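What an open day is for

Femau opened its Dulluvholm site to the public for one day in June, and I went because I live near it and had read a good deal about it in the local paper. Most of what I had read was about jobs, for or against. I wanted to look at the work itself.

The site packs and sorts kitchen goods for shops and caterers. Part of it is now run with a robot system called Zorngate, which Femau has been testing since last year. Visitors went round in groups of eight, with a guide at the front and another at the back, and each group got a little under half an hour on the floor. We were asked to stay behind the line and keep our bags closed.

I should say that I enjoyed it. The people showing us round knew their work and answered most of what they were asked. My complaint is with the kind of answer they had been told to give.

The demonstration was about plates. A plate is a hard thing for a machine to handle. It is smooth, it has little to hold on to except the lip, and if you let go of it at the wrong moment it goes where it likes. Packers learn this in a morning and then forget they ever learned it. Zorngate has had to be taught it over months, and the guide told us that 1185 trial runs had been logged with plates alone before our visit.

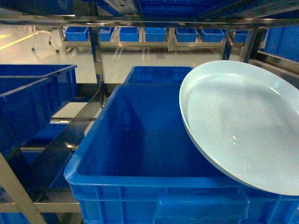 She gave that number with some pride, and I think she was right to. What she could not tell us was how many of those runs had gone well. A man in our group asked twice. The first time he was told the results were "very encouraging", and the second time he was told the figures belonged to the project partner, Dagdag, and could not be shared. The group moved on.

This is the part I object to. Femau has had help from the council with the road and the power supply. It has asked people in Dulluvholm to accept lorries at night. If it then invites those people in to see what they have helped to pay for, it ought to be able to say how often the thing works. A poor figure would have done no harm. Nobody in that room expected a machine to be perfect at picking up crockery, and several of us have dropped enough of it ourselves.

There were numbers elsewhere. A board by the entrance said the site has 56 staff on the day shift and that nearly 80 per cent of them have had training on the new system. I asked what the training was. It is a two-hour session on where to stand and how to stop the robot. That is worth having -- I would want it before anything else -- but it is a safety talk, and to call it training suggests that people are being prepared for different work. Perhaps they are. The board did not say so.

I don't think firms should stop holding open days. A morning behind the line taught me more than a year of letters to the paper, mine included. The work is slower than the films make it look, and there is much more crate and shelf in it than robot. Anyone worried about the place should go and see it.

But I would ask for two changes before the next one. Put the success rate on the board, with the date it was measured. And let one of the packers speak to each group for five minutes, with no guide standing beside them. Femau tells me by email that it is "looking at the format" and has not yet picked a day.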